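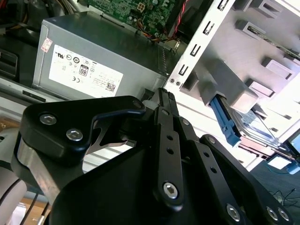
My sister said the crayfish was dead and that I should take it back to the culvert before it fouled the tank. She had seen it lying on its side under the clay pipe at breakfast, legs up, one claw folded under the body. I told her to leave the lid shut.

The tank held five gallons. It had a Homix sponge filter, an air stone, and a layer of sand taken from the same culvert, where the Ntuli Street drain meets the canal below Bollside. Water temperature that morning was 52 degrees. The basement was not heated, and it was January. I had kept a log since the day I caught the animal: temperature, food offered, food left over, position. For six days the entry under food left over had been the same. All of it. 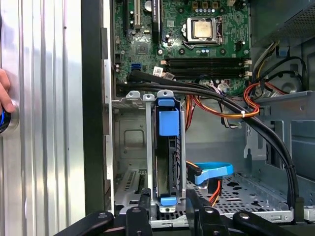

A crayfish that is going to molt stops eating. It takes calcium out of the old shell and stores it in two white disks, one on each side of the stomach, and draws on them when the new shell has to harden. I had read this in a library book and then typed it into my log, word for word. The disks are called gastroliths. They are small and round, and in the drawing they reminded me of the coin cell on a computer's motherboard, the silver one that keeps the clock running when the power is off. I wrote that comparison in the margin and later crossed it out, as a battery is not dissolved when it is used.

At 4:10 p.m. the animal was still on its side. The gill covers moved at long intervals. I turned off the light, lowered the air flow by a quarter turn, and sat on the paint can.

The shell opened between the carapace and the tail. The carapace lifted like a hood. Then the body bent, stopped, bent again, and came out backward in one motion, pale and wider than the thing it had left. The left claw caught for a moment and then slid free. I noted the time.

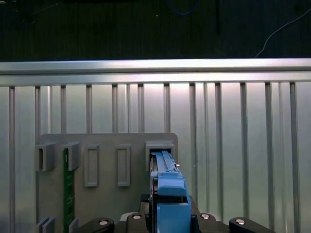 Was I sure there were not two of them now, my father asked from the stairs. He could see one crayfish in the corner and another under the pipe. I said the one under the pipe was a shell. He came down and looked through the glass for a while, and then asked what it would eat.

It would eat the shell. I did not remove it. The label on the Vollimell water conditioner recommended a partial change every week, and I skipped that one so the hardness would stay where it was. I put a strip of cardboard over the front of the tank and logged the readings from the side.

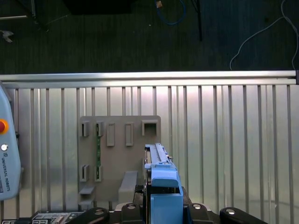
By the third day the antennae and most of one claw were gone from the old shell. The animal stayed in the pipe and faced out. It pulled back when I lifted the cardboard, faster than it had before the molt. I offered one sinking pellet and recorded it as refused.

On the fifth day it took the pellet. My sister read the entry over my shoulder and asked whether it was the same crayfish. I said the length had changed and the rest had not. She took the pencil and, in the column for position, wrote "alive."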